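Track Day Instructors and Ride-Along Drivers, Camthorpe Circuit

Clivar Driving Days is hiring for the coming season. We need ride-along drivers, right-seat instructors and one person to run the timing office at our Camthorpe track. Please read the whole page before you apply. Most people who write to us have skipped the part about pay and the part about rain.

Let's start with what the job isn't. You've seen ads in this business promising the thrill of a lifetime and a path to a racing seat. We have never sent anyone to a racing seat. Two of our former instructors race on weekends, and both were doing it before they met us. If somebody tells you that driving birthday guests around a 52-second lap will get you noticed by a team, ask them which team.

What you will do is drive the same loop, safely and a little below your limit, with a stranger beside you who may scream, go silent or ask to stop. You'll do that up to 40 times on a busy Saturday. Between runs you help people with helmets and belts, answer the same questions about top speed, and wait.
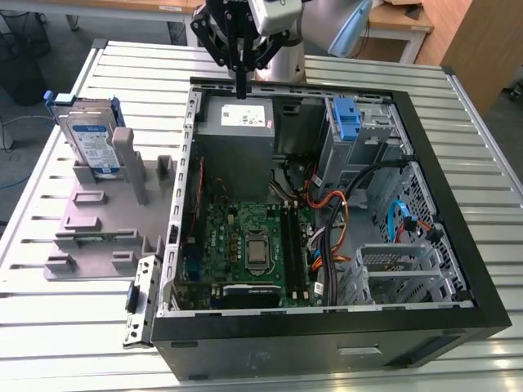

Ride-along drivers need a full license held for at least five years, a clean record for the last three, and real track time that you can prove. Lap videos don't count as proof. Neither does a simulator rating, however high -- we have sat next to some very fast simulator drivers and we would like not to do it again. A logbook, race results or a letter from a club will do.

Instructors sit in the passenger seat while a customer drives. It's the harder job and it pays more. You need to talk calmly, see trouble early and say "brake" in a way that people obey without taking offense. Teaching experience of any kind helps. We have had good luck with swim coaches and poor luck with retired racers who couldn't stand being driven slowly.

The timing office job covers check-in, waivers, lap times and the computers that print the results sheet. You should be comfortable opening up a desktop machine, swapping a part and getting it going again before the next group comes off the track. We don't care about certificates. Tell us about something you fixed, and about something you made worse.

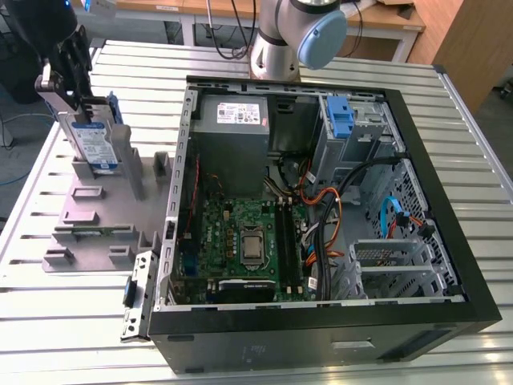
An open desktop tower, side panel off.

Pay and hours

Drivers are paid by the day, with a half day guaranteed if we close for weather after you've arrived. Instructors get a higher day rate and a paid lunch break. The timing office is hourly. Rates are in the application packet, and they are the rates. There is no "up to," and there are no bonuses that depend on selling photo packages. We tried that once and everybody hated it, customers included.

The season starts in April. Expect two or three days a week, nearly all of them Friday through Sunday, plus some dates at our smaller track in Hustdale. We pay mileage to Hustdale. We don't pay it to Camthorpe.

How we choose

Send a one-page letter and your driving history to Yanling Xiao, who handles hiring. Please leave out the word "passion." Drivers and instructors who look right on paper are invited to a 60-minute assessment with our chief instructor, Eilif Lie. He'll ride with you, then you'll ride with him, then he'll ask what he did wrong. He will have done something wrong. Bring your own helmet if you have one; loaners are available.

The assessment is free. If any company asks you to pay for your own tryout, be suspicious.

Applications close at 5 p.m. on the last Monday in January. Everyone gets an answer, including the people we turn down, although it may be a short one. Packets can be picked up at the Camthorpe gatehouse or at our booking desk on Rey Street.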